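Inicio > Comunidad > Series y telenovelas > Preguntas de los lectores

¿En qué capítulo se va el abuelo de Grellach?

Songül Başaran
19 de agosto

Hola a todos, a ver si alguien me echa una mano, que me estoy volviendo loca. Empecé Grellach en noviembre, de las primeras temporadas, y voy por el capítulo 268. El otro día mi cuñada me soltó en plena comida que el actor que hace del abuelo Kocabaş deja la serie (¡gracias, cuñada!) y ahora miro cada escena suya pensando que es la última. No quiero saber si muere o si se marcha, eso por favor NO. Solo quiero saber el número del capítulo para verlo tranquila en casa y no en el autobús, que me conozco y lloro con nada.

También quería preguntar si luego ponen a otro actor en el papel, como hicieron con la hija mayor. Aquello me costó muchísimo, todavía echo de menos a la primera.

Imprimir | Enviar por correo | Compartir (47)

Tarık Gökçe

Creo que es por el 600, pero no me hagas mucho caso porque yo la dejé cuando se casaron los primos. Era un rollo ya.

Comentarios (2)

Gülizar Yaman

¡Songül, tranquila, que te queda un montón de abuelo! Yo la he visto entera dos veces (la segunda con mi madre, que hablaba por encima de todos los diálogos) y te lo cuento sin destripar nada. Lo de Tarık es un lío muy común: en el 600 el personaje se va de viaje y falta una temporadita, pero vuelve. El actor estaba haciendo teatro y le escribieron esa ausencia. La despedida de verdad es en el 1,111, según la numeración de Pikau, que es donde la veo yo. Si la sigues en Ultness, ojo, porque allí juntan los capítulos de dos en dos y los números no coinciden, tendrás que guiarte por el título. Se llama "La llave del patio".

Te pongo lo que me preguntabas y alguna cosa más que a mí me habría gustado saber:

1. No lo sustituyen por otro actor. El papel se queda sin nadie y punto, y me parece lo más bonito que han hecho los guionistas.

2. Reserva también el capítulo siguiente. Casi todo es en la cocina de la familia, hablando, y sale la hija mayor (la segunda, sí, y ahí me reconcilié con ella). Yo lo vi con té y pañuelos y me hicieron falta las dos cosas.

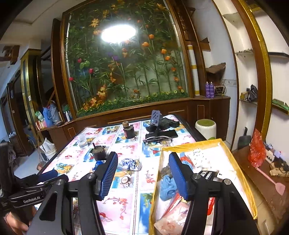
3. No leas las fichas de los capítulos. En Pikau el resumen te lo cuenta todo en la primera línea, me pasó con la boda y estuve enfadada una semana.

4. Si te da mucha pena, después busca la entrevista larga que le hicieron al actor en el especial de aniversario. Se ríe muchísimo recordando la escena del burro, que tú ya has visto.

¡Ya me contarás cuando llegues, aunque sea dentro de un año!

Comentarios (5) | Compartir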